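Kitchen and tableware report to the Arilo fund, April

The second part of the Arilo grant paid for the shared kitchen at Flornerside to be restocked and for the drying and storage area to be laid out again. This report covers what was bought, what is in use and what is still open.

## Spending

We have spent $1,590 so far. Most of it went on tableware and on the drying equipment. The rest went on shelf liners, hooks and a replacement faucet for the second sink. Receipts are in the shared folder under "Kitchen, spring."

## Tableware

The old glass tumblers have been taken out of daily use. They chipped easily and were too heavy for the younger children in the after-school group. We replaced them with light plastic cups in several colors, which lets each table keep to its own color during snack time. The white bowls were kept. They are in good condition and the Trirkska lunch group prefers them to the deeper ones.

Washing up now follows a fixed order. Cups go first, then bowls, then anything greasy. Clean pieces are set down on the black tray or go straight to the gray rack, and the tray is cleared before the next load is started. With this order one washing-up session takes 15 minutes less than it did in the fall. 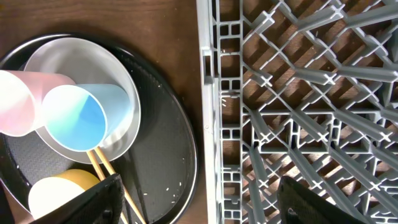
The main difficulty is space on the table. The rack and the tray together take up most of the working end, so people who want to prepare food have to wait until the dishes are put away. We tried moving the rack to the windowsill, but the sill is too narrow and the drip water ran down the wall. For now both stay on the table, and food preparation has moved to the counter by the door.

## Storage

The upper cabinet has been emptied and relined. Cups are on the lower shelf, where the children can reach them, and bowls are on the one above. Labels are still handwritten. Printed ones are on order from Wattimena, along with 2 shelf risers that should almost double the room for bowls.

## Still to do

- Fit the shelf risers when they arrive
- Replace the worn seal under the first sink
- Decide whether a fold-down shelf beside the sink is worth the cost
- Write up the washing-up order as a single page and post it by the door

We expect to finish the first two items within 5 weeks. The fold-down shelf was not in the original budget, and we will send a separate request if we decide to go ahead with it.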